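Cell 5 — Tabletop Kitchen Station, Setup and Upkeep

Testura Lab Notes / Gallery
Posted Jul 11, 2024 by Ankit Pandey

The notes on this page cover the overhead-camera cell at the Cladlow site, from the table up. The cell runs pick-and-place work with play kitchen items on a white top. It was rebuilt in June after the old top developed a bow along one long side. Most of what follows concerns the table, the rail, the camera and the object set. Arm calibration has its own page and is left out.

The table

The replacement top is carried on a rail frame with slotted mounting points. Afshin Vahidi leveled it with the arm parked and the camera off. Shims went in at two corners. The first attempt used rubber pads, which compressed over a shift and were taken out again. Rail bolts are tightened in a cross pattern and marked with paint pen after the second pass. A broken paint line at the weekly check means that bolt is backed out, cleaned and redone — it is not nipped up in place.

The top is wiped with a damp microfiber cloth and then a dry one. Solvent cleaners leave a sheen that the exposure routine reads as a bright patch, and the segmentation mask grows a hole there.

The four dark points in the surface are masked out in software. If the top is ever lifted or turned, the mask file has to be remade before anything else is run. Farzad Babaei keeps the current version in the cell folder with the table serial in the file name. 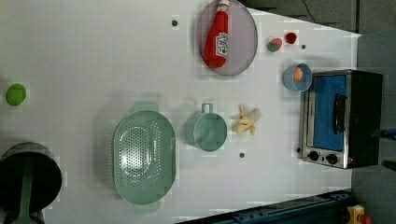
Camera height is set from the table surface, never from the floor, and the mount is locked with both clamps. The image comes in rotated relative to the operator's side. We left it that way. Rotating it in the driver cost 7 ms per capture on the old Zukell controller, and all the saved grasp poses already assume the sideways orientation.

Object set

Layouts are shuffled by hand between runs. The toaster oven is the tallest item the planner deals with on this table and gets its own collision box, padded on the door side to allow for the handle. Its position is retaught whenever it is moved. The oval colander was a nuisance at first: depth readings drop out over the perforated base, so its grasp points are limited to the two flat handles. The ketchup bottle may lie on the gray plate or directly on the table. Both cases are in the test list.

Play items get washed in plain water and air dried. Anything with a worn or shiny grip area goes to Abbas Pakzad for replacement, as friction values drift well before the wear looks serious.

Gripper and cabling

Finger pads are changed every 40 hours of run time. Hooman Dehghan tried a harder Mayrhofer pad for part of June and logged 69 slips on the measuring cup before we went back to the soft type. Pads are fitted dry, pressed for five minutes, and left overnight.

Cables are checked for rub marks at every pad change. Slack is taken up behind the table with hook-and-loop ties. Zip ties are not used on anything that moves.

Open items

Spare clamp for the camera mount, on order. Collision box for the black pot needs a taller version for layouts with a utensil in it. Rail end cap missing on the aisle side.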